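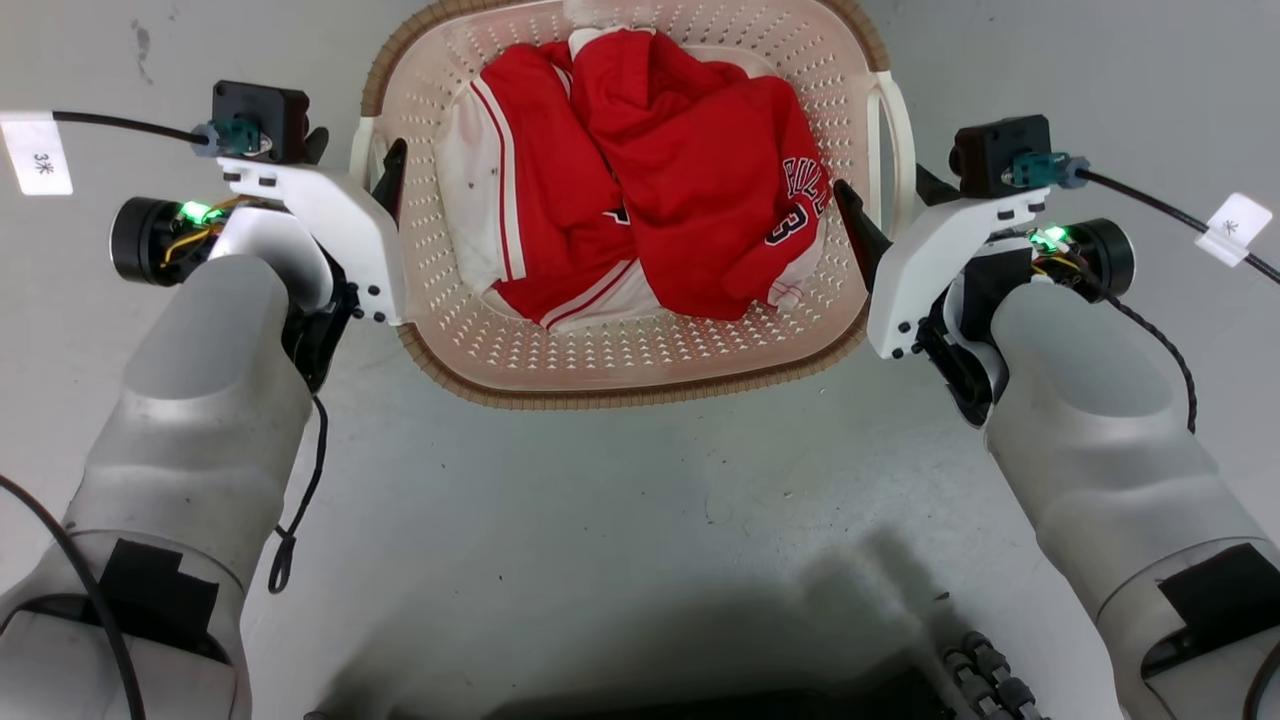

Basket between the two grippers, clothes inside, head camera view.

2021-08-25
Student project Grastix, laundry basket task

Carried on with the two-handed basket lift. Basket on the bare concrete, arms one on each side, same pile of red and white clothes as before. The Bulls one stays on top so the pile looks different enough from the floor for the segmentation to pick it up.

Ran 18 episodes before lunch and 19 after. Kept 28 in total, tossed 9. Most of the tossed ones were the left finger closing on the rim band when it should have gone into the handle hole. The woven band gives a little when squeezed, so the motor current goes up slowly and the script reads it as a good grasp. Raised the threshold on the left side only. Better, but I want to see it over a full day before I touch the right.

Total in the Hastell folder is now 107 good episodes. Anything with the old wrist camera exposure is in a separate subfolder, don't mix them.

Wrist cameras: right one dropped out twice. Reseated the plug at the camera end both times and it came back. If it does it again, swap the cable before blaming the board. Spares are in the Stidano box under the bench. Cable tags stay on, please. Last week two got pulled off and we lost an hour tracing which was which.

Tried starting with the basket turned a bit so the handles don't line up with the arms. The policy goes for the long side and pushes the basket away. Expected, there is no training data for it. Next set should have the basket turned both ways, small angles first.

Lighting: the glare on the floor on the right side moves during the afternoon and the depth gets noisy there. Pull the blind before starting, and write in the log if you forget.

To do
- turned basket episodes
- check left threshold again with the pile taken out
- re-zero right wrist
- ask for the Bouazza finger pads, the order form is still in the tray
- copy today's logs off the robot, disk is nearly full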